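Open day at Pellasden, or how I spent a Thursday watching two arms sort things

I have been meaning to write this up since February and I keep getting stuck on the parking, so let me get the parking out of the way. The lot at Pellasden is small, the overflow lot is across a road with no crosswalk, and I walked in eleven minutes after the first demo had started with my shoes full of slush. Done. On to the good part!

If you've been reading this blog for a while you know I'm not an engineer. I build model bridges, I fix toasters, and I get very excited when anybody lets me stand near a machine. My neighbor Marwa Kamel forwarded me the sign-up link because she knew I would otherwise have heard of it the day after and sulked. There were 50 places per session and I got into the afternoon one.

The tour part was fine. We had a hallway with posters, a room with a big old arm from a company called Skellarholm that used to stack boxes and now mostly waves at schoolchildren, and a very patient person explaining what a gearbox does. I liked the big arm. It has the paint worn off in all the places where people have leaned on it over the years, and when it moves you feel it in the floor a little.

But the room I want to talk about is the one at the end, with the windows. It's the manipulation lab (their name for it, I kept wanting to call it the workshop) and it's where Houda Salem and her group teach a pair of small black arms to handle ordinary stuff on a table. I'd pictured something gleaming, with a glass wall and a yellow line on the floor. What I got was a room that looks like people work in it. Cables, office chairs, a desk by the window. I felt at home right away.

Houda started by letting the arms run without saying anything, which I thought was a great way to do it. You watch for a minute and you start guessing at what it's trying to do, and then you notice how many tiny decisions are in there. Where do you put the fingers if the thing is squashy? What if the other arm is already in the way? Which bin? My hands have been doing this since I was a baby and I have never once had to think about it.

Then she put the view from the wrist camera up on a screen, and that was when I really got hooked. I'd been standing to the side, seeing the table the way a person does, and suddenly I was looking down between the fingers with a bin right there in the gap. Everything looks enormous. Half the picture is gripper! I asked whether that was a problem and Houda said no, the fingers are the part you most want to see, and that the first thing a new person in the group has to learn is to trust that view and stop peeking at the table.
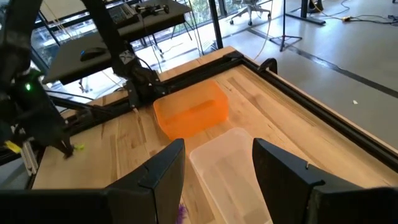 Anyway, back to the peeking. They let a few of us try driving, and I peeked constantly. The way it works there is that you hold a pair of controllers, and the arms copy you, and the whole thing gets recorded so the software can learn from it later. They had 2328 recordings for this one family of tasks when we visited, and Houda said she had personally done a good chunk of them and that her shoulders could tell. I managed exactly one pickup. It took me three tries, and on the second I closed the fingers on nothing with great confidence, and a kid behind me laughed so hard he had to sit down.

What surprised me was how much you miss feeling anything. I knew in my head that I wouldn't feel the object, but my hands kept waiting for it. You squeeze and there's no squeeze back. You have to read it all from the picture, whether the thing moves with you, whether it bulges a bit. I got home and spent dinner picking up peas while looking away from my plate to see how much I was relying on touch. (A lot. Sweep your floor first.)

Somebody asked the question everyone asks, which is how long until one of these does the dishes. Houda didn't dodge it. She said the same setup that does very well on its own table can get muddled when you bring in a different table, or when the afternoon light comes in at a new angle, and that most of her week goes into that kind of thing. She showed us a run from a cloudy morning next to one from a sunny one. I couldn't have told you why the second should be harder, and she said they were still arguing over it too.

There was also a short talk on grippers by two people from El Fassi, who brought a crate of fingertips you could handle and pass along. Soft ones, grooved ones, one set that felt like a pencil eraser. I could have stayed with that crate for an hour. They said they had gone through 31 versions of one tip before settling, and the early ones were in there too, chewed up and labeled in marker. More places should bring the bad versions.

The only thing I'd change is the time. Forty minutes in that last room went by in a blink, and we were hurried out for a Flokmont video in the auditorium that I could have watched on my couch. The person at the desk told me that more than 2000 people had asked for a spot, so I do understand the hurrying.

They're hoping to do another one in the fall. If you go, wear boots, skip the video if they'll let you, and put your hand up early when they ask who wants to drive. Marwa wants to come next time and has already told me she'll get it on the first try. We'll see about that.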